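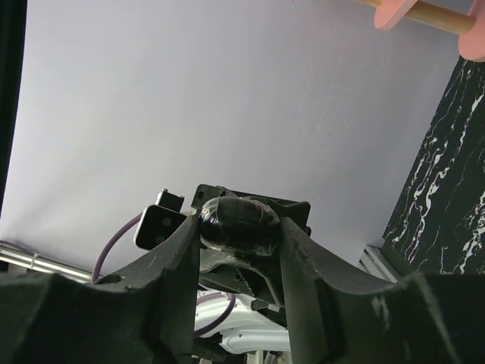
Fingers of a Ploter cell gripping a small black part, viewed from the wrist camera. The edges near the tip of the right finger are worn.

Ploter cell

The Ploter cell is a bench-mounted robot cell with two arms, used for handling small parts and for passing them from one arm to the other. It was developed at the Trellthorpe workshop by Girish Semwal and Adhiambo Rotich and is built to order from aluminum profile, two light arms and a shared control box. The cell is mainly found in teaching shops and small repair businesses. Much of its published documentation deals with upkeep, in particular the condition of the fingers, the alignment of the wrist cameras and the routing of the cables.

Layout

The arms stand on a frame of grooved aluminum profile bolted to a bench. The grooves take sliding nuts, so an arm base can be moved along the rail without drilling. Each arm carries a gripper with two fingers that close toward each other in a straight line. The fingers taper to narrow tips, and only the tips are meant to touch the part.

A small camera is fixed at each wrist and looks out between the fingers. Its view always includes the fingers, which occupy the lower corners of the picture and meet near the center when the gripper is closed. The arrangement leaves less of the bench in view than an overhead camera would, but it allows an operator to check the state of the tips without walking up to the machine.

The control box is mounted under the bench. It holds the power supply, the motor drivers and a fused outlet for each arm. Early units had a single fuse for both arms, which meant that a jam in one gripper stopped the whole cell. Owners of these units can fit the later fuse board, although the mounting holes do not match and a spacer plate has to be made.

Fingers

The fingers are wear parts. They are supplied dark gray, and the edges close to the tips turn lighter as the surface rubs away. Light scuffing on the front of a finger has no effect on grip. Rounding of the tip does, and it shows first with short parts, which begin to turn about the line between the two contact points when the arm changes direction.

The service sheet calls for the tips to be inspected every 200 hours of running. The gripper is closed on nothing and the gap is checked against a light. A thin, even line is acceptable. A wedge of light means that one finger is worn more than the other or that a finger screw has backed out. The screws are checked before a finger is condemned.

Fingers are replaced in pairs. Fitting a single new finger moves the closing point away from the center line, and the camera offset stored in the controller is then wrong by the same amount. The steps are as follows:

Move the arm to the service position and switch off its outlet.
Take out the two screws at the root of each finger and slide the fingers forward off the carrier.
Wipe the carrier with a dry cloth. Solvent is not used here, as it carries dirt into the slide.
Fit the new fingers, leaving the screws loose.
Close the gripper by hand on the setting pin and tighten the screws evenly.
Remove the pin, restore power and run the closing test.

The closing test opens and closes the gripper 200 times at working speed. The controller records the motor current at each closing and rejects the set if the last readings are higher than the first by more than the allowed margin. A rejected set is usually tight in the slide. Loosening the screws and repeating the setting with the pin clears the fault in most cases.

Glue and film residue

Parts covered in clear film or tape are a common cause of handling faults. Loose edges of the covering can stick to a fingertip, so that the part stays on one finger when the gripper opens. Wrinkled film also reflects the work light strongly, and the bright spots can be taken for the ends of the part by the edge-finding routine.

Residue is removed from the tips with a plastic scraper and a cloth dampened with alcohol. The scraper must be softer than the finger. Steel blades leave notches in which residue then collects faster than before. On the camera side the usual measure is to turn the work light down or to fit a diffuser. Rotich's notes advise against raising the edge threshold, which hides the reflections but also makes the routine miss dull black parts.

Cables

The cables of each arm leave the wrist in an open loop and are tied to the arm or the rail further down. The loop has to be long enough for the wrist to make its full turn and short enough not to hang into the reach of the other arm. A loop that is too tight pulls on the camera connector, and the picture drops out at one end of the wrist travel.

To set the loop, the arm is switched off and the wrist is turned by hand to each end stop. The cable is watched at the connector. If the plug tilts, the nearest tie is cut and moved back. Ties are pulled snug and no further, and the tail is trimmed flush so that it cannot catch on the second arm.

Cable failures are nearly always at the wrist. Volkan Şimşekoğlu, who kept the repair log at the Stunthorpe training shop, recorded the first break in a wrist cable there at 2769 hours. The outer jacket was undamaged and the fault could be reproduced only by bending the cable close to the plug. The shop afterward changed its practice and replaced wrist cables together with the slide bearings.

Camera alignment

The wrist camera is held by small screws in a bracket with slotted holes. It is aligned after any finger change, after a collision, and whenever the bracket has been removed. The gripper is closed on the setting pin over a plain, pale surface and the controller draws a vertical line through the center of the camera picture. The bracket is shifted until the pin lies on the line. The screws are then tightened alternately, as tightening one fully before the other turns the bracket.

A scratched background can be used for this step, provided that the scratches do not run behind the pin. Strongly patterned surfaces, such as veined board, are unsuitable. The routine finds edges in the pattern and reports a pin position that changes from one reading to the next.

The lens is cleaned with a blower first and a lens cloth second. Haze that remains after cleaning is normally on the inside and calls for a new camera module.

Setting up the handover

In a handover one arm holds the part while the other approaches and takes it. The position of the two arms relative to each other is therefore more important than the position of either arm on the bench. It is set with a short steel bar. One arm grips the bar, the other is brought to it at low speed with its gripper open, and the bar is gripped by both. The motors of the second arm are then released so that it settles to a position free of load, which is stored.

If the second arm jumps noticeably on release, its base is out of position on the rail. Small errors can be taken up in software. Larger ones are corrected by loosening the base nuts and moving the arm, after which the whole procedure is repeated. Joyce Ndung'u's revision of the setup guide adds a check with the bar held at its opposite end, which reveals a base that is twisted on the rail even though the first reading is good.

Common faults

Part turns in the grip: worn or uneven tips, or a part gripped away from its middle.
Part stays on one finger: residue on the tip.
Picture drops out when the wrist turns: cable loop too short, or a broken conductor near the plug.
Gripper stops before closing: dirt in the slide, or finger screws too long for the carrier.
Handover position drifts during the day: loose base nuts, or a frame bolted to a bench that is itself not level.

Variants

The Rugemalira version, assembled by Kipchumba Muriithi, uses the same arms on a longer rail and has a separate control box for each. Its fingers are interchangeable with those of the standard cell. The setting pin is not, as the carrier on this version is deeper.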